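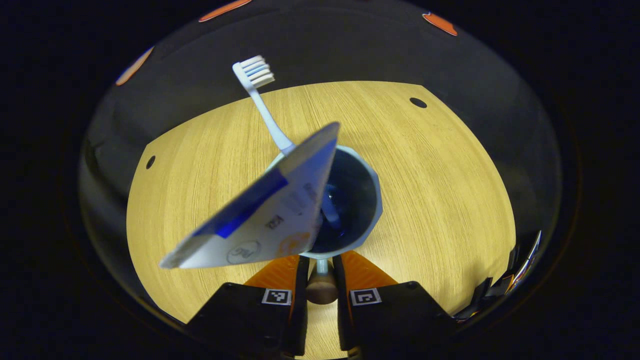
The Trikcombe Bus

My aunt Maribeth left me two things when she moved to the coast: a sewing machine I can't thread and a standing seat on the early bus to Trikcombe. You can't leave a person a bus seat, I know that. But she'd ridden in the third row on the left for so long that the driver, Renato, just waved me into it the first morning and said, "You're the niece."

So I was the niece. I rode out past Lolbridge every day that August with a bag of her library books on my lap, all of them overdue, and I read them in order because I figured she'd ask.

The woman across the aisle was Zdislava Gajdoš. She had a thermos and a grudge. The grudge was against my aunt, and it was over a recipe for plum cake, and she told me the whole story before we'd even reached the river — who gave it to who, who entered it in the Eneck fair, who came home with the ribbon and sixty dollars.

"Sixty dollars!" she said. "And she bought a hat."

I remembered that hat. It was a terrible hat. I said so, and Zdislava looked at me for a long time and then poured me some coffee in the lid.

After that we talked every morning. She told me about the winter the road washed out and they all slept at the Pirzada depot, Maribeth snoring like a truck (she does, I've shared a tent with her). She told me which houses had changed hands and which dogs to watch for. She never once said she missed my aunt. She'd just ask what the weather was like on the coast, and whether people there baked.

I called Maribeth on the last night of the month and told her who I'd been sitting with. It got so quiet on the line I thought we'd been cut off.

"Does she still put the cardamom in?" she said finally.

I said I hadn't had the cake, only heard about it.

"Well, it was her cardamom," said my aunt. "You can tell her that. No, wait, don't tell her. What time does that bus get in now?"

I looked it up on the schedule taped inside my kitchen cabinet and read it to her, and I could hear her hunting around for a pencil.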